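Benadeck updates ground rules for robot work at shared tables

Jan 27, 2023

Benadeck has put out a new edition of its good-practice guide for labs and small workshops where two-handed robots handle everyday items on an ordinary table. The guide takes effect in June and replaces a draft that had been passed between member sites for most of last year.

The biggest change covers the start of a session. Under the old draft, an operator could power up the arms and clear the table in either order. Now the table comes first. Items that aren't part of the task are to be moved out of reach, cables are to be run down and away from the arms, and anything taped to the table edge has to be checked by hand before the motors go on.

The guide also sets 4 levels of grip force, the lowest meant for paper, sleeves, folders and other thin goods. Sites may use a higher level on such items only if the change is written into the session log. Logs must be kept for 2 years.

Nirkum and Tuvham, which both tested the draft, sent in nearly 945 comments between them. Many dealt with the stop button – where it should sit, and whether one button is enough when a second person is in the room. The final text asks for one within reach of each person present.

Effiong, which trains operators, will offer a short course on the new rules. It runs for 7 hours and ends with a practical check in which the trainee sets up a table, runs a simple pick and shuts the robot down. Sites already working under the draft don't have to repeat their safety review, but they do have to send in an updated table plan. 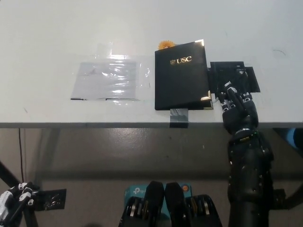
Tuvham said the force levels were the part it had wanted most, and that its own crews had been setting them by feel. It was less happy with the log rule – too much writing for short sessions, in its view – and has asked Benadeck for a one-page form.

Benadeck said it would look at the form before June. Comments on the guide stay open until then.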